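The Creek Gauge Says We're Fine

2026-06-05

The county put out another flood outlook for Stetmont this week and it uses the word "moderate" four times. I have lived on the low side of Merken Creek long enough to have been through several moderates. One of them took my neighbor's fence. Another one did nothing at all, and I spent the night moving boxes up the stairs for the exercise.

So I went to the meeting at the library, where Munther Mansour from the county walked us through the map. He's a patient man and he got a lot of questions. The map has three colors. My street is the middle color. The street behind mine, which sits lower and which anybody with a bicycle can tell you sits lower, is the safe color. I asked about that. He said the model works from a survey flown before the Akl Road culvert was replaced and that an update is planned. I asked when. He said it was in the queue.

I'm not against models. I'd like that on the record before Joelle Moussa writes to me again (hi, Joelle). She thinks I'm too hard on the county, and she may be right, and she lives on a hill.

What bothers me is the gauge. There is one gauge on the whole creek and it's upstream of where the two ditches come in. In April it read 40 inches at its highest, and 55 is the level at which they start calling people. Forty is well under 55, so no calls went out. Meanwhile there was water across the bottom of Fadi Rawashdeh's driveway and he was standing in it in his work boots, taking pictures. He showed them at the meeting. Mansour said that was "localized ponding." Fadi said it was localized in his garage.

Then there's the sensor business. A company called Dromevum wants to sell the town a set of little water level boxes that clip under footbridges and send a text when the creek comes up. The brochure says up to 90 minutes of extra warning. I have learned to read "up to" very slowly. Ninety minutes compared with what? On a creek how long, after what kind of rain? Their test creek, as far as I could make out from the back page, drains a wide flat valley. Ours comes off a hillside and goes from ankle to waist while you're looking for your other shoe. I wrote and asked for the numbers from a short, steep creek and got back a nice note and the same brochure.

Widad Nassar likes the boxes. Her argument is that even a bad sensor in the right place beats a good one in the wrong place, and I've been chewing on that all week without finding much wrong with it. My worry is the third winter. Who changes the batteries? Who climbs down there and pulls the leaves off? The town bought a weather station for the school roof some years back and it has been reporting the same wind direction ever since. Maybe the wind really is that loyal.

The petition for a second gauge below the ditches has 113 names on it. I signed it. I signed it with the feeling that I was signing up for a study, then a study of the study, but it's a plain request for a plain thing and it costs less than the boxes. If you live on the low side and haven't signed, Rawiri Pomare has the sheets. He wants them back before the next county meeting and he'd prefer you print your address so somebody can read it.

A few people asked what I do myself, given that I trust so little of this. Not much. I painted marks on the footbridge post, one per foot, and when it rains hard I go and look. If the water is at the second mark and still raining I move the car. I keep the papers and the photo albums upstairs all year now. I've quit checking the county page during a storm — it lags, and I found I was reading it instead of looking out the window. My method has been right three times and wrong once, and the once I only lost some sleep. That's a tiny sample and I wouldn't put it in a brochure.

Mansour did promise to come out and walk the creek with anyone who wants to, in rubber boots, from the Akl Road culvert down to the ditches. I'll go. I'll bring Fadi's pictures. If the map changes color afterward I'll say so here, and if it doesn't I'll say that too.
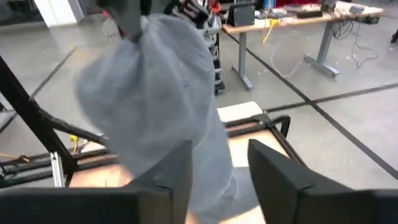
A mesh bag, knotted at the top.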